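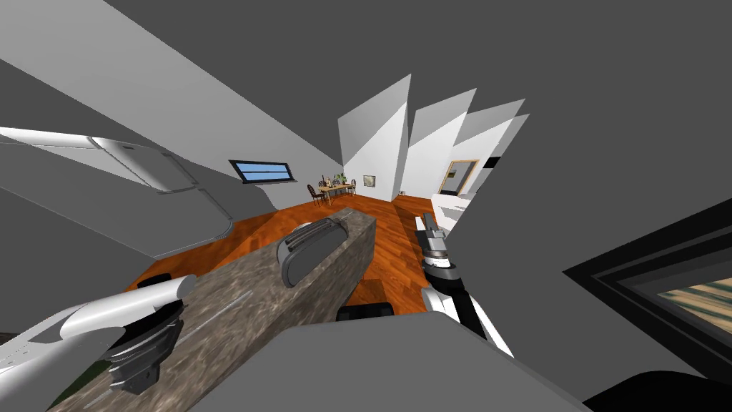
Why does the planner return a valid path that the controller then refuses to track?

Because the two were reading different joint limits. The planner loads limits from the robot description when it starts up. The controller loads its own from the tuning config, and the wrist velocity limit there was lowered in July and never copied across. Any path that swings the wrist quickly passes the planner's check and fails the controller's.

March 15, 2026

Kitchen sim, two-arm setup, toaster task. Picking up from Bianca's list on Friday. Laur is the planner branch, Tollelitz is the scene package, in case anyone reads this later without the context.

**Limits mismatch**

Kieran had already suspected the config, and he was right. I printed both sets of limits at startup and compared them. Everything matches except the last wrist joint on each arm. I changed the controller to read from the robot description and deleted the duplicate block in the tuning file. If someone needs lower limits for a particular run, there is now an override called `limit_scale` which gets applied in one place, before either side sees the numbers. It defaults to 1.0.

Reran the regression set afterward, 189 start and goal pairs. Before the change 16 of them were rejected by the controller. After it, none rejected, but two now time out in the planner. Both are left arm, both start low beside the island and have to come up over the edge of the counter. With the tighter wrist limit the time parameterization stretches the path past the duration cap. I think the cap is just too short for those. Left it alone for now, see below.

**Collision model for the counter**

Elīna asked whether the planner is using the visual mesh or the collision mesh for the island. It uses the collision mesh, but the collision mesh was generated from the visual one with a convex hull per part, and the counter top and the base were exported as a single part. So the overhang is filled in. An arm can't plan under the lip even though there is room in the render. That explains the odd detours on the left arm that Vija was seeing.

Split it by hand into top and base and regenerated. The detours are gone on the three cases she sent me. I haven't checked the toaster the same way. Its slot will certainly be filled in by a hull, which is fine for pushing and grasping from the side but will not be fine once we start on insertion. Needs a proper decomposition before then.

**Planner iterations**

We had the sampling budget at 2000 iterations per query since nobody wanted to touch it. Tried lower values on the same regression set with the new counter mesh:

- 2000: same results as above
- 700: same pairs solved, path cost slightly worse on the long reaches
- below that: failures start showing up on the right arm when it has to go around the far edge of the counter

Setting it to 700 on Laur. Query time drops to roughly a third, as you would expect. Most of what remains is collision checking, and most of that is arm against arm. Tài wants to cache the link pairs that can never touch. We do that for each arm against itself but the table doesn't cover left against right. He'll generate it from random joint samples and I'll review it, as a wrong entry there would be hard to spot later.

**Viewer camera**

Spent longer on this than planned. The overview camera takes its field of view from the scene file, and the viewer treats the number as vertical while the exporter writes horizontal. With a wide setting this gives a very stretched view, walls and ceiling leaning every which way. It has no effect on planning, but it does matter for Vija's perception tests, which render through the same code. I have a patch that converts on load using the aspect ratio. It is not merged. I want to know first whether any of the stored renders from the Likdale runs were made with the wrong value, because if so the detector thresholds were tuned on them and will have to be redone.

Checking that is a matter of reading the intrinsics saved next to each batch. Wrote a small script, `check_fov.py`, in tools. It prints the stored focal length and the one you'd get from the scene file under each reading. Vija, could you run it on your copy? Mine is missing the older batches.

**Arm coordination**

Still the simple scheme: plan for one arm with the other treated as a fixed obstacle, then swap. Works as long as they keep to their own sides of the island. When both goals are close to the toaster the second arm often has no solution, and the current code just retries with a new seed until the budget runs out. Changed it to swap the planning order after two failures. Crude, but it solved most of the close cases I tried by hand. I didn't make a proper test set for this and should.

Bianca would prefer planning in the joint space of both arms together. Agree in principle. I'd like the cross-arm table from Tài in place first, otherwise the collision checks will be too slow to judge it fairly.

**Open**

- Duration cap: make it scale with path length, or just raise it? Ask Kieran, he set the original value.
- Toaster collision mesh, decomposition in place of a single hull.
- Field of view patch, waiting on Vija's check.
- Test set for close two-arm goals.
- The Warkden scene has its own copy of the tuning file and probably the same duplicate limits block. Haven't looked.
- Startup should fail if the planner and controller disagree on any limit, even though they now share a source. Small job, I'll add it tomorrow.

Branch is pushed, regression logs are in the usual folder under today's date. The run with the old mesh is in there too, marked `hull_old`, so don't compare against that one by mistake.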